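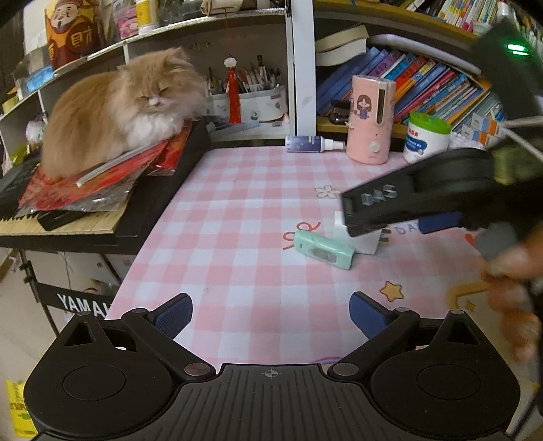

Flat Surfaces and What Lands on Them

Home Kitchen Laundry Paper & Clutter Workshop Contact

Any level surface in a house will be covered within 7 days. Pianos go first, then the dryer, then the ironing board you swore you'd put away on Monday.

Start with paper. Stand over the recycling bin and open the mail there. Envelopes never make it to the table, and neither does the third offer this month from a window company.

Give keepers one tray. When it's full, you sort it, even if there's a ball game on. My brother-in-law Fulvio Tedesco owns four trays and can't find his car title.

Manuals: most are online now. Write the model number on masking tape, stick it to the back of the appliance, and let the booklet go. I threw out 50 in January and have missed one (the bread machine, which I also don't use).

Gift wrap and shiny packets slide off everything, so file them upright in a magazine holder. Tape goes in with them or you'll be buying tape again.

Cloth over a desk hides scratches and also hides pens. Shake it out once a week, outdoors if you like your vacuum.

Cat hair comes off fabric with a damp rubber glove, wiped in one direction. On keys and buttons, use a dry, soft paintbrush. Moving the cat is optional and seldom lasts.

Next month: the drawer with the batteries in it.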